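**Clorkex opens bookings for Torvik, a two-armed packing kit for small food firms**

Soft, crinkly packets are a headache for packing machines, and we are delighted to offer smaller firms a new way to handle them. Torvik is a pair of robot arms with two-fingered grippers, supplied with the software and training needed to run them. It will be on hire from October.

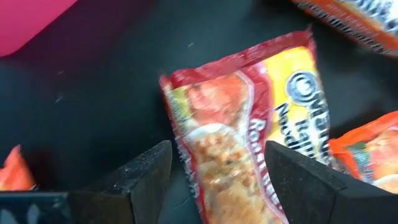 **What does the hire include?**

Both arms, the grippers, setup at your site and 4 training sessions for your staff.

The kit is built for mixed goods such as instant noodles and bagged snacks, where the wrapper shifts every time it is gripped. Our team at Cutlow tried it on 264 different products while writing the handling guide, and we loved every crumply minute of it!
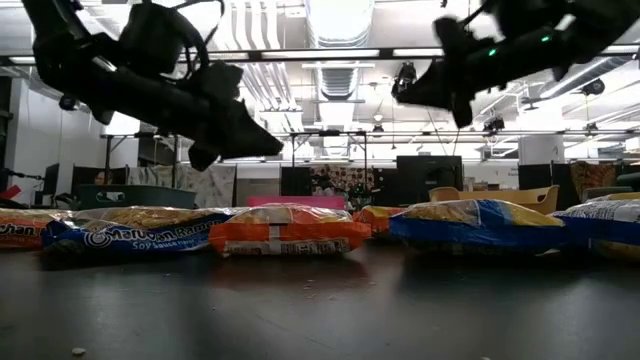
Torvik shares its software with Trutness, our single-arm kit, so existing customers can bring their saved product lists straight across – no retyping. Each list holds up to 200 items.

"I wanted something a small packing room could get to grips with," said Vittoria Farina, who led the project. "Watching two arms share a table still makes me grin."

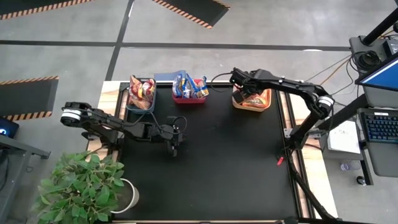 The first 10 kits are now open for booking, with setup visits arranged directly through the Cutlow office.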